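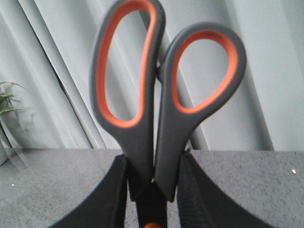

Ekadier is a small sewing and paper craft school on the first floor of the Mohamedi building, above the shop for buttons and ribbons. We teach adults and older children to cut, to fold, to sew by hand and to repair clothes. Every beginner starts with cutting, and for the first lesson we give scissors with large openings in the handles, dark grey outside and orange on the inner side, so the fingers have enough place. Many people hold their scissors too near the points when they arrive. We correct this slowly, on old newspaper, before we go to cloth.

The school was opened by two sisters from the Driris family with 4 pupils and one long table. Today we have 7 courses and nearly 200 pupils in a year. The evening group on Thursday is the oldest one, and some of its members are with us from the beginning.

Materials are included in the price of the course. Paper and cotton come from Sodix, who also keep for us the ends of rolls - these are very good for practice. Please do not bring your own scissors for the first month. Later you may bring them, and we will show you how to clean them and how to keep paper scissors separate from cloth scissors.

You are welcome to visit a lesson before you decide. Ring the lower bell and come up by the stairs on the left.

Home | About us | Courses | Prices | Find us

Last updated: December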